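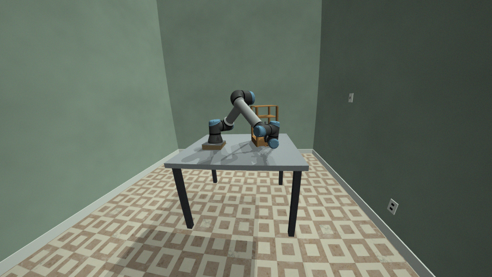
Green walls and a patterned tile floor, with a blue-gray tabletop on dark legs.

The Long Life of the Patterned Tile

Share 300 | Comments 3

Pesum has one main street, a grain store and a tile works that has been pressing cement tiles by hand for longer than most of its customers have been alive. The Busero works sells them by the box to people who want a kitchen floor like the one their grandparents had.

A cement tile is not fired. Color is poured into a metal mold, the mold is lifted out, dry cement goes on the back and the whole thing is squeezed in a press. Then it sits in water and later on a rack. The pattern runs a few millimeters deep, so it wears slowly and wears evenly.

Demand fell off when sheet flooring got cheap. Whole streets in Pesum covered their tiles, and some owners are only now pulling up the glue. A floor that has been under vinyl for decades usually cleans up well, though the work is slow and hard on the knees.

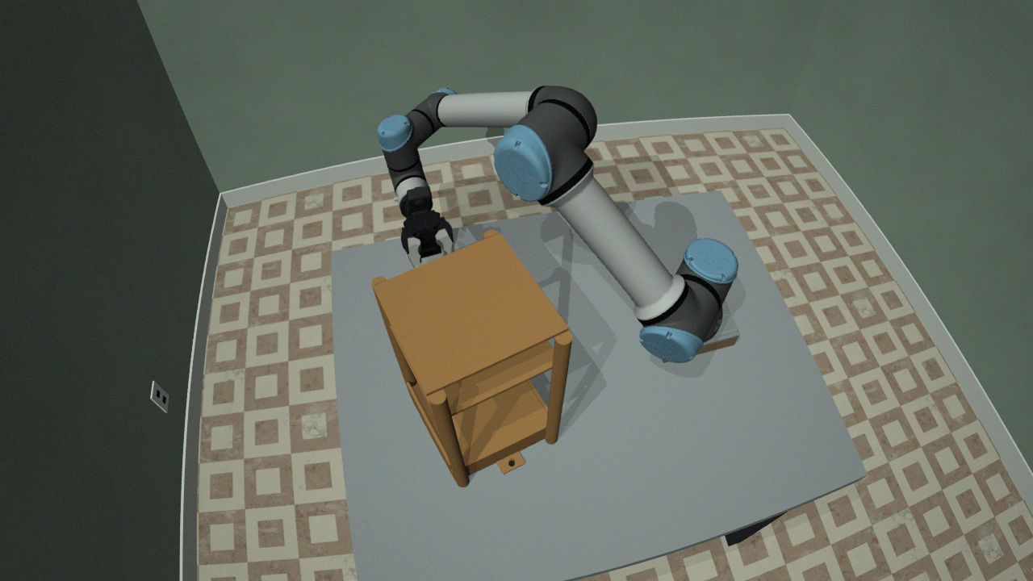 Price is the first thing buyers ask about. Warraich, a shop that deals in salvaged floors, had 1,986 old tiles in stock in December and sold most of them in lots of 100. Matching a broken tile is harder than buying a new floor. The old molds were melted down or lost, and a close match in color can look wrong once it is laid.

New tiles need sealing before the grout goes in, and again after. Skip the first coat and dark grout will stain the surface for good. Vinegar and bathroom cleaners are out — acid eats cement. Warm water and plain soap will do for a normal week.

Busero's next pattern, Nirkine, is a gray and white star with a narrow border. The first boxes go on sale at the works on Friday morning.

We use cookies to improve your visit. Accept | Manage settings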